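Speaker notes — Small cabinets on shared tables
Moushumi Talukder, Skiritz fit-out group
Slot: 2 of the afternoon block. Talk first, handouts after.

Opening

Thank Donal Coughlan for the introduction. State the scope early: tabletop cabinets with hinged doors, used in rooms where the table is also the work surface. Wall units and floor units are out of scope and were covered in the November session.

Main claim, say it slowly: the door needs more planning than the box does. People measure the cabinet closed and place it closed. It then spends most of the working day open.

Part one. Door swing

Define swing depth as the distance from the front of the carcass to the outer edge of the door when the door stands at 90 degrees. On the Geris layout sheet this is the second column. Point to it.

Worked numbers: table depth 650 mm, door width 239 mm. Place the cabinet flush with the back edge and subtract carcass depth first, then the swing. Ask the room for the remainder before giving it. Carcass depth is on the sheet and differs by unit, so let them pick one.

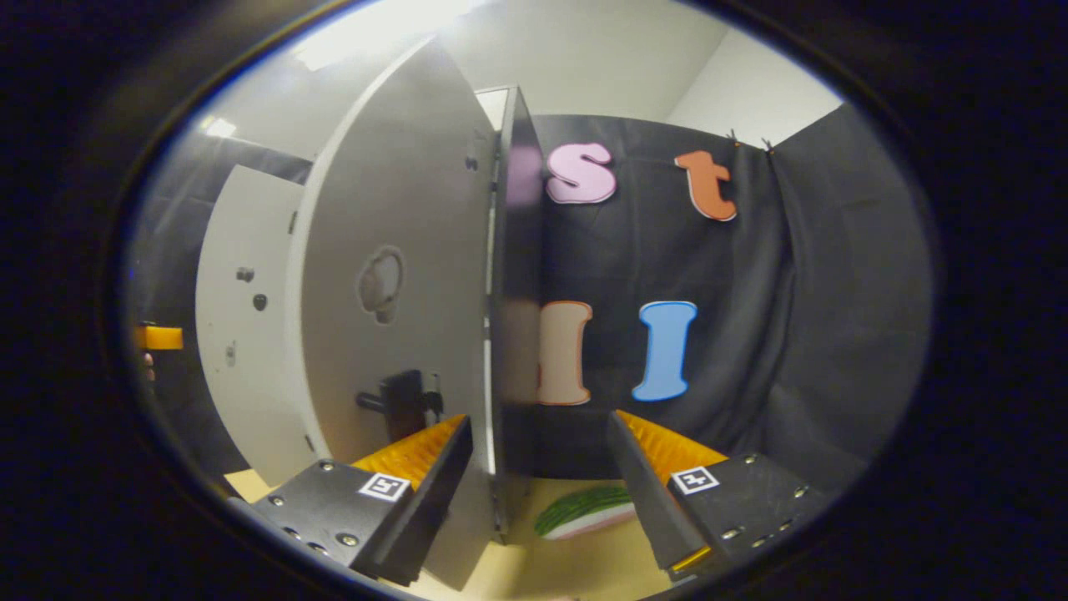

Small items left at the front of the table are the usual cause of a blocked door. Play food, cups, anything with a rounded base. A low object may clear the bottom edge of a door on one cabinet and catch it on the next, so the test has to be done per unit. Check with the door moving through the full arc. A check at the two end positions misses the middle.

Handle height. A lever mounted low on the door is easy to reach from a seated position, but it puts the hand close to whatever is on the table. Mention the Droteo trial here if time allows: we moved the levers up on half the units and got fewer knocked cups and more complaints about reach. No clear winner. Do not oversell it.

Backdrop and lettering. If the room has a display wall behind the table, stand where the users stand and open the door before fixing any letters. An open door hides more of the wall than a closed cabinet does. Clips at the top corners of fabric should be checked at the same time.

Part two. Two doors, one working zone

With both doors open, the cabinet takes up more width, and the area directly in front becomes the natural place to set things down. Users will put a drink there. Plan for it.

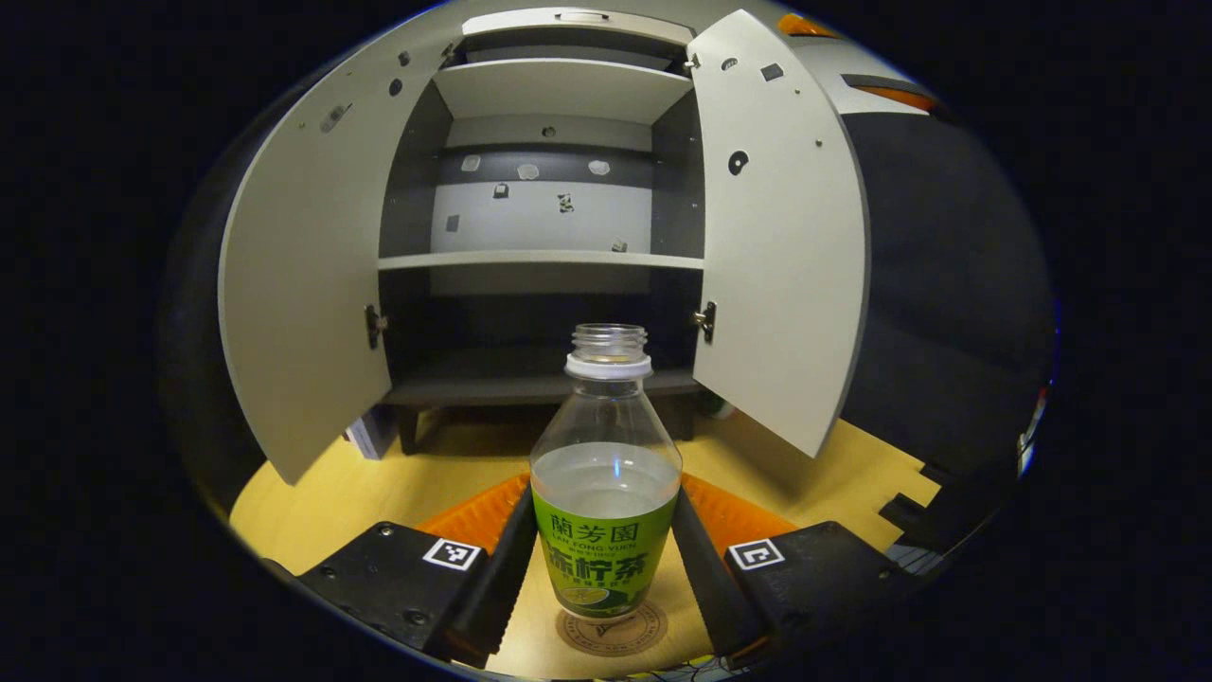
Open iced lemon tea on a round coaster, both cabinet doors open.

Recommendation: give the drink a fixed position. A coaster works as a marker as well as a mat. Put it outside both door arcs and tell people that is where drinks go. In the Lawal rooms we used one coaster per seat and left the rest in a drawer.

Caps. An uncapped bottle at the front of an open cabinet is a spill risk to the shelf contents and to the lower panel edges. Cap on whenever the hand is off the bottle. This goes on the room card in one line, no explanation.

Hinges. Inspect the screws on the inner face with the door fully open, and look for unused holes left over from earlier positions. Fill them or leave them, but record which — the next fitter will want to know. Retighten by hand.

Questions likely to come up

Soft-close hinges: tested on a few units, not discussed today.
Sliding doors: they remove the swing problem and halve the access. Refer to the Geris sheet, page 2.
Removing the doors altogether: acceptable if the contents are not dusty or private.

Timing: if running late, drop the Droteo trial and keep the hinge section. Handouts are in the box by the door.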